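I have been running Stiltomlow for my Saturday group since December, and I'd like to put in a kind word for the slow session, the one where the party never leaves the inn and not a single die gets rolled for an hour and a half. I know plenty of game masters who treat an evening like that as a failure (I used to be one of them, and I fretted terribly), but I've come around, and I blame Selina Rainer for it. 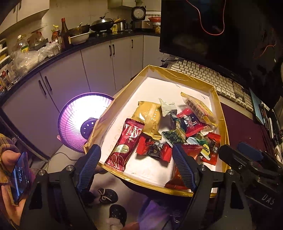

*Table snacks, gold-rimmed box and all.*

Selina plays a retired ferry pilot named Talavera, and three sessions ago she asked the innkeeper what he missed about his old town. I had nothing written down! I had up to 20 pages on the drowned temple next door, with maps, and not a word on the innkeeper. So I made something up about a sister and a plum orchard, and Ieuan Jarman's character joined in, and off we went for the rest of the night. 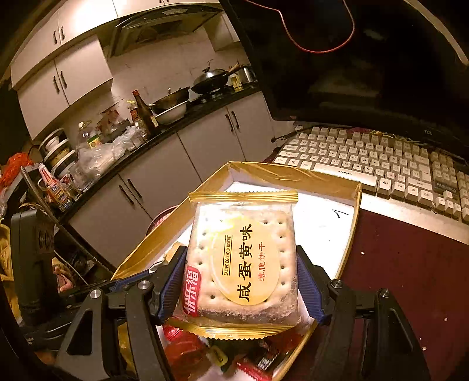

The temple waited, and when they did finally wade in, they went because the sister might be down there, and everybody leaned forward in their chairs in a way my maps have never managed. The rulebook gives 200 pages to monsters and a half page to talk, and I do think that teaches new game masters to hurry. If your players are happily chatting with a cook or a stable hand, please let them chat. Pour yourself something, jot down the names, and let the monsters sit until next week.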